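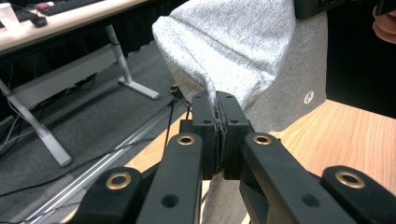 The gripper closed on a fold of grey fabric during a practice session of the Padatdale robotics club.

Padatdale Robotics Club: report on the spring term project

The club has now completed the first half of its spring term project, which concerns the handling of clothing. Members were asked in March to choose between a course of work on wheeled vehicles and one on garments, and a clear majority chose the latter. The project is carried out under the title Lomora and will continue until the end of the summer term.

The purpose of Lomora is to collect good demonstrations of simple household tasks, performed by the members themselves with a hand-held gripper, and to use these in teaching a robot arm to carry out the same tasks. Clothing was selected on account of its difficulty. A block or a cup keeps its shape when it is lifted. A sweatshirt does not, and a program that has learned to pick up one fold may fail altogether when the next one lies differently.

Work is organised in teams of four. In each session one member operates the gripper, a second arranges the garment on the table, a third keeps the written log and the fourth checks the recordings as they are saved. Roles change after every second garment, so that each member has the opportunity to practise all of them. Teams are asked to keep to this order even when one member has shown a particular talent for the gripper. The recordings are of greater use when they come from several pairs of hands.

By the close of the first half the teams had recorded 395 demonstrations that met the agreed standard. A demonstration is accepted if the garment is grasped by an edge or hem, lifted clear of the table and set down again within the marked area, without the fingers being opened on the way. Attempts that do not meet the standard are kept in a separate folder, as they will be needed for comparison later in the year.

Members have found that the approach to the fabric matters more than the force of the grip. With the two fingers brought together slowly on a single thin fold, the hold is generally secure. Where a thicker bunch of material is taken, the garment tends to turn as it is raised, and the logo or label by which the teams judge its position is lost from view. Heavier knitted items remain troublesome, and hoods in particular have accounted for a large share of the rejected attempts. The teams have been advised to begin with the lower edge of the garment and to leave sleeves and hoods until they are confident.

Parts for the grippers were printed on the club's own machines from a design prepared by last year's senior group. Three grippers are at present in regular use. The screws at the fingers should be checked before each session with the small key kept in the tool drawer — they should be firm but not forced — and any cracked part should be reported in the log and set aside. Members are reminded not to exchange fingers between grippers, as the recordings from each are labelled separately.

Training of the first model will begin after the holiday. The club is grateful to Ristić, which has lent a computer suited to this work for the whole of the project, and to the families who responded so readily to the request for old clothes. Further donations are welcome, particularly of children's sizes and of garments with zips. Items should be clean and should be handed in at the club room in a bag marked with the word Lomora. It will not be possible to return them.

The two senior teams will present their work at the Ornumora student technology meeting, where each entry is allotted a table and a short period for demonstration. Places for club members who wish to attend as visitors are limited, and a consent form must be returned for every member under eighteen. Forms are available from the club room and should reach the club secretary by 1/4/26.

New members may join at any point in the term. No previous experience of programming is required.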